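Trunora fit-out, second floor: progress report for July

To: the grants desk, Pokent Fund
From: Trunora, workspace project

Sorry this is brief, we're mid-move and half the files are still on the old server. Headlines first, money after, problems at the end as you asked last time.

Where we are

The second floor is usable. Not finished, usable. People have been working up there since the start of the month and the lights stay on when you want them to, which they didn't in the spring. The floor is down throughout. Talukder did the laying and the trims round the doorways, one threshold strip still missing by the store cupboard, they have promised it with the next delivery.

Desks: 31 in, out of 33. The last two are sitting downstairs flat packed as one carton turned up with two left legs and no right ones. Supplier has been told. Chairs all in. A couple have a squeaky gas lift but nothing we'd send back.

Meeting room: door hung, glass in, blind not in. Blind was measured wrong (by us, not by Talukder). Reordered at our own cost, it isn't in the claim.

Kitchen point: sink works, tap works, worktop has been sealed. No fridge yet. The socket it needs went in at the wrong height and was moved, and the plaster patch round it wants painting.

Sockets and data: all tested. Labels on the data points are in pencil for now. Proper ones to follow when somebody finds the label printer, last seen in a crate marked MISC.

Money

Spend this period £3,049, nearly all of it desks and electrical. Receipts are in the shared folder, numbered in the order they came in and not by budget line, sorry, will fix. Imia invoice for the lighting is still not in. We've chased twice. When it comes it goes on the next claim, please don't read this month's figure as an underspend.

We'd like to move what is left in the signage line over to storage. Signs came in cheap, shelving did not. Form attached separately, needs your signature before we can order.

What changed from the plan

The partition between the desks and the open area has gone. It was in the original drawing and in the bid. Once the floor was down it was obvious the room was better without it, you can stand two people in the space by the desks and both have their arms out without knocking anything over.
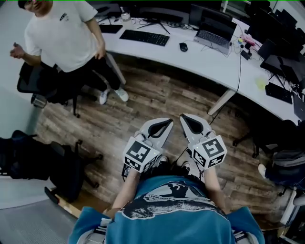 So the partition money has gone into power. Extra sockets along the wall side, so leads don't have to cross the walkway. We think this is within the terms but please say if you want it as a formal variation. Drawing has been updated, the old one is still on the wall downstairs so ignore that if you visit.

Acoustics are worse than we hoped. Hard floor, bare walls, you hear every chair. Getting prices for wall panels and possibly a big rug for the open area. Not in this budget.

Problems

Lift. Out for 3 days in the middle of the desk delivery, everything went up the stairs. One scuffed wall on the landing, landlord knows, we are painting it.

Heating controls. Upstairs still runs off the downstairs thermostat. Nobody has minded in July. Will be a proper issue by autumn and we want it on record now.

Fire signage is up, exit route walked and signed off. The extinguisher by the stairs needs a bracket, at present it is on the floor on its stand.

Next period

Last two desks. Blind. Threshold strip. Paint the patch and the landing. Lables on the data points. Fridge. Shelving if you approve the transfer. Imia invoice, one way or another.

If you want to come and look, mornings are best, before ten the room is quiet and you can hear yourself talk. Parking at the back, ring the bottom bell as the top one isnt connected.

Comments (3)

Can we have the desk spec please, the exact width? We're fitting out a similar sized room and the ones we've got are too deep.

Second the rug. We did panels first and wished we'd tried the rug, much less money.

Receipts folder is asking me for a password, is that meant to happen?

Related items

Trunora fit-out: spring report
Trunora fit-out: original bid and drawings
Transfer between budget lines: how to ask
Talukder: flooring schedule and snag list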